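Home | Notebook | Projects | Parts wanted | Contact

Notebook, June, late evening

Tracked wheels on the Puvomine pickup, second try. In the first try the left track jumped off its sprocket after 11 meters, in the yard, at walking speed. I suspected the tensioner and today I took it apart. The spring is fine. The arm is bent by 4 degrees, measured twice with the angle gauge.
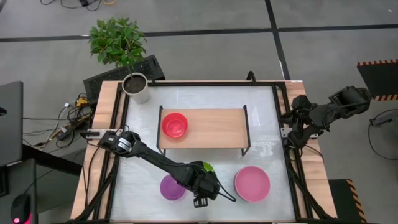
I heated the arm and pressed it straight, but I do not trust it anymore. A new one should be cut from thicker plate. The Flurkgate shop has offcuts and I will ask there before I buy.

Weight of the truck with both rear tracks mounted: 562 kg on the rear axle. This is more than I wrote in the plan, and the plan must be corrected. The bump stops almost touch already with no load in the bed.

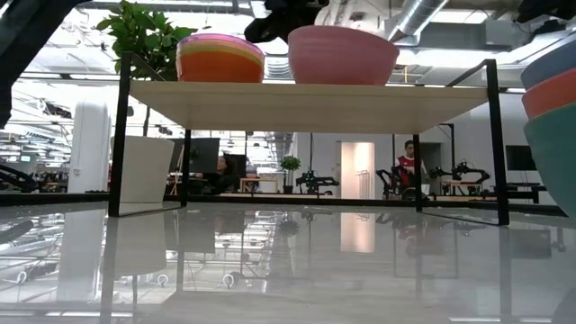

Written by Lục | Waltesance workshop notebook

Wheel bolts were tightened to 180 Nm and checked again after the drive up the ramp. One on the right side had moved a little. I marked all of them with yellow paint so we can see it next time.

Steering is very heavy. With the engine off it is not possible to turn at all. Maybe the front should stay on normal tires until the pump is changed. Please do not drive it on the road side of the gate.

To do: new arm, longer bump stops, grease for the idler bearings (the tin is empty).

Comments

dieselmoth: Which side was the arm bent to, in or out? Mine went out and it was the bushing.

Lục: In, toward the frame. I will check the bushing also, thank you.

oldclutch: Leave the front on tires. Tracks in front ate my tie rods.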